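Notebook > Survey desk > Jurthorpe attitudes study
Last updated: April, 4:40 pm

Weighting day, Jurthorpe wave 2

Final file is in! 800 completes, closed this morning, and the open-ended answers are so much richer than wave 1 (people wrote whole paragraphs about local news, which I did not expect from a phone panel).

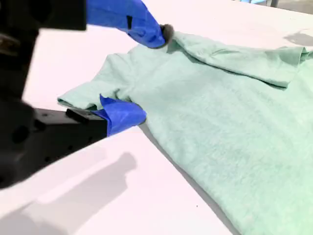
Reply from the Lyons desk, pasted in from the margin: are we sure the trust question was asked before the voting question in both halves? In wave 1 the order flipped partway through and the trust scores jumped.

Good catch, and yes, I checked. Order is fixed in the script this time, trust first, for all 800. I also reran the wave 1 comparison using only the 786 people who got the same order, and the drop in trust toward the regional council is still there. Smaller, but there. I'm really pleased with that.

Numbers so far:
- dialed list: 2583
- completes: 800
- target for the Curden booster: 40, all done

Weights: raked on age, sex, district and schooling. First pass blew up in the youngest district cell, so I merged it with the one next door and the thing settled in a few rounds. Trimmed the top weights. Tandness is still heavy on retirees after weighting, so no separate Tandness line in the tables, please. Put it in with the rural group.

The fun part is question 14, whether people think outside bodies act from principle or from self-interest. I had bet on age doing all the work. It barely moves with age! Where people get their news splits it wide open, and it holds inside each district. Want to see that with schooling controlled before I get carried away.

Curden booster stays out of the main totals. Too small to break down any further, but lovely for reading alongside the open ends.

Still to do
- second coder on the open ends, then compare
- fix label on Q9 ("rather agree" shows up twice)
- ask Lyons for their wave 1 codebook, mine has a page missing
- rerun Q14 with schooling in

Tables folder is open to everyone, draft 3 is the one to use.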